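Episode naming rules for sim kitchens, v2 draft

Fiona Dalgleish 9:14am #1
Draft's up! Biggest change: every episode starts with both hands off all objects. I love how clean the first 11 look. 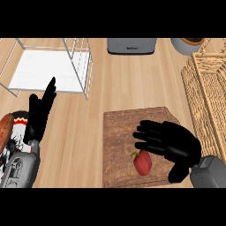
Corey Dunstan

Love it, but what counts as "off"? Right hand over the pepper is close. I'd want a minimum gap written in.

arnulfo_g 10:02am #3
Disagree, a gap rule would throw out half of Larklow. Check the contact flag and move on!

Fiona Dalgleish 10:20am #4
Contact flag it is, gap optional. Corey, want to write the optional bit?

Corey Dunstan 10:31am #5
Sure! Still think it should be required though.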